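Ondum museum listings – readme

Last touched May 21, 2021. Read the bit on opening hours before you use anything in here, please. Most of the emails I get are about that.

What it is

Listings and wall text for small museums in Plenedberg and the towns along the Hendard line. 90 museums. Town museums mostly, plus house museums, a couple of school rooms, the salt works, the tram depot, one lighthouse that is technically closed but lets you in if you ring first.

Started as a spreadsheet for a printed visitor map. The map came out, the spreadsheet kept growing, so now it's a dataset. Big national places are left out on purpose, they have their own sites and don't need us.

What's in the folder

museums.csv – one row per museum. Name, other names, town, street, type, year opened, floor area if known, entry price, contact.
hours.csv – opening hours. Long format, one row per museum per season per day type. 1,000 rows.
labels.csv – wall text and object labels, copied out by hand. 600 of them, from the museums that said yes.
photos_index.csv – list of photos we have, not the photos. Ask for those.
notes.txt – everything that wouldn't go in a column. Worth reading.

All UTF-8, comma separated, quotes round anything with a comma in it. If the accents look wrong you've opened it in a spreadsheet program with the wrong import setting. Import it, don't double click.

Columns that need explaining

name_main is what's painted over the door. Not what the council calls it. Where the two differ the council name is in name_alt.

type is one of: town, house, trade, transport, church, school, other. "Other" is too big, I know. Selma Hoxha wants it split into natural history and everything else and she is probably right. Next version.

year_opened is the year the public could first walk in, as far as we could find out. Several museums count from when the collection was started, which makes them look much older. If theirs and ours disagree, theirs goes in notes.txt.

area_m2 – treat as rough. Some places gave us the whole building including the flat upstairs. Blank means we didn't ask or they didn't know. Blank does not mean zero!! Someone averaged it with zeros once.

price_adult is the full price at the desk. No family tickets, no pensioner price, no combined ticket with the castle. Free places have 0. "Pay what you like" has 0 and a flag in price_note.

access_step is yes if there's a step at the way in, no if not, blank if unknown. It says nothing about inside. Plenty of places have a flat door and then a spiral stair to the only interesting room. 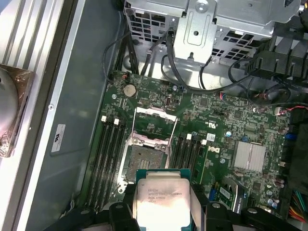
Xeon E5-1630V3 held above the board, tilted toward the open socket.

Opening hours

Read this. The hours are what the museum told us, or what was on the door when one of us was standing at it. Not checked since. Small museums change their hours when the person with the key goes on holiday, and no dataset can keep up with that. Do not build anything that sends people there without telling them to ring.

Season is summer, winter or all. Summer runs to the end of October for most of them. Where a museum ends its summer early the real date is in season_note. day_type is weekday, weekend or holiday. It used to be single days, was a nightmare, folded it down. If a place shuts on one weekday only, that's in day_note as plain text and you'll have to read it.

Times are 24 hour, local. Last entry is in its own column, mostly empty.

by_appointment is yes for more places than you'd expect. For those open and close are blank. That's correct, please stop reporting it.

How it was collected

Three ways. Phone calls, visits, and a form. The form was useless, mostly spam and one very long complaint about parking. Phone calls did the bulk. Joni Riihimäki made nearly all of them over one winter and deserves the credit for museums.csv being any good.

Visits were done by Doina Georgiev and me. Labels got copied on the spot or from a photo later the same day, and we kept the museum's spelling, including mistakes. Where a label was obviously wrong (a plough dated three hundred years too early, that sort of thing) we copied it as it stands and put "sic" in label_note.

Old names of towns are kept in the labels and never swapped for the modern one. There's a lookup at the bottom of notes.txt. Incomplete.

source is phone, visit, form or leaflet. If you need to trust something use visit first, then phone. Leaflet is last, some of those leaflets are older than the roof.

Labels

Text in the original language, column text_orig. English in text_en where we have it, about 2 in every three. Translations are ours, done quickly, fine for finding things and not fine for printing on a wall. If you quote one, quote the original next to it.

object_id is the museum's own number if the label shows one. Otherwise blank. Don't join on it, numbers repeat between museums. Join on museum_id plus label_id.

room is whatever the museum calls it. "Blue room", "upstairs left", "Grandmother". That last one is a real room name at the Milošević house and quite a nice one, looms and a bread oven. No relation to Panagiotis as far as he knows, he gets asked.

Things left out: donors' home adresses, names of living people on family photos, two labels about where the silver is kept.
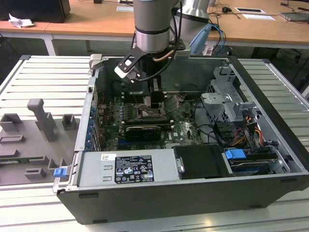
Arm reaching into the open desktop case on the slotted worktable.

Known problems

The tram depot is in twice. Once as transport, once as trade, different ids. Both have labels attached so I can't just delete one. Fix coming.

The salt works price is from before they redid the shop. Too low.

Hendard town museum moved across the square. Street is right, coordinates are still the old building. If you're mapping, people will end up at the bank.

Some hours rows have close earlier than open. Typing mistakes. If it's off by twelve hours you can guess what was meant, if not leave it out and tell me.

Church treasuries are thin. Most didn't answer or wanted a letter from the bishop's office. We have the ones that just said come in. So don't use this to say how many church collections there are in the region, the number would be silly.

House museums are heavy on writers. Not a bias of ours, that's the region. Two poets in one street, rival plaques.

Coverage is better near the railway. Neither of us drives.

What it's been used for

The printed map. A school walk around Plenedberg. Krešimir Leka's wall chart of which museums own a stuffed bear (more than should). A student thesis on how label length changes with the age of the museum, copy on request, in the original only.

Good for: finding places, comparing label text, trip planning with a phone in your hand. Bad for: visitor numbers (there are none in here), anything legal, anything about what an object is worth.

Using it

Free to use, say where you got it. "Ondum museum listings" is enough, no need for all our names. Label text belongs to the museums, they let us share it for reading and research. If you want to print a whole room's worth of labels in a book, ask the museum. Contacts are in museums.csv. Ring them, they don't read email.

Don't strip out the notes columns when you pass it on. People do, and then the hours look firmer than they are.

Corrections

Send museum_id, the column, what it should say, how you know. One line is plenty. "I was there and it said so on the door" is a perfectly good source and beats most of what we've got.

Panagiotis Milošević merges the changes when he has time. Can take a few weeks. If it's urgent, as in a place has shut for good, put CLOSED at the start of the subject and he'll do that one first.

New museums welcome. Needs to be open to the public at least sometimes, have a collection of some kind, and be in Plenedberg or on the line. A café with old radios on a shelf does not count, we had that argument already. A café with old radios and labels on them, maybe.

To do

Split "other".
Merge tram depot.
Coordinates for Hendard.
Finish the town name lookup.
Ring the lighthouse again.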